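Going to bed mad (and why we quit fighting it)

Quick one tonight, I have 40 things to do before bed and blogging is not supposed to be one of them.

So. You know the rule. Never go to bed angry. Got it at our wedding shower, got it again in two cards, my aunt cross stitched it on a pillow. We believed it! For the first 3 years we sat up till 2 in the morning working it out, because the pillow said so.

Do you know what gets worked out at 2 in the morning? Nothing. Worse things get said. I once cried over how he loads a dishwasher. He once brought up my driving on the trip to Kodport, a trip we took before we were even engaged. Over 183 miles of bad driving, apparantly, and he remembered every exit.
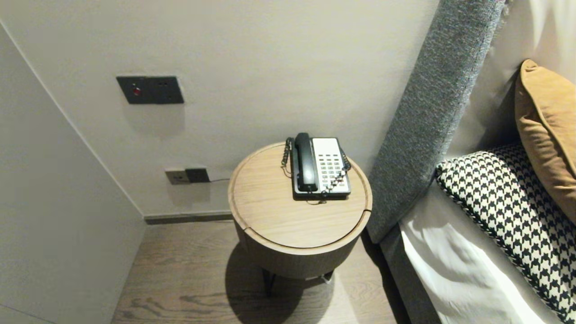
Then in February we both had the flu and got into it about money. Halfway through he just said, I'm too tired to be nice to you right now, can we do this at breakfast. And I was so insulted. And then I was asleep.

Breakfast took ten minutes. Toast, coffee, who pays the Grindard bill, sorry I snapped, sorry I said the thing about your mother. Done.

So now that's what we do. Somebody says "breakfast" and the fight is parked. Couple of things we learned the hard way:

You have to really have the breakfast. Parking it and never coming back is just the silent treatment with better manners. We did that a few times and it was bad.

You still say goodnight. Doesn't have to be warm. Mine is sometimes through my teeth.

No rehearsing in the dark. I'm terrible at this one, I can write a whole closing argument lying there.

And no texting about it from work the next day before you've talked. Tone goes missing in a text. I sent "fine." with a period once and lost a whole evening to it. 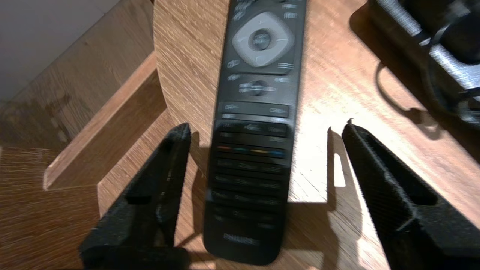

What if one of you can't sleep until it's settled? Then pick one small thing you can settle right now, like "I'm not leaving and I'm not going to be mad forever," say it out loud, and save the rest for morning.

That was me at first, the one who couldn't sleep. It got easier. Took a while tho.

Oh and the pillow went to the thrift store on Pandey Street, don't tell my aunt. OK dryer's buzzing, gotta go.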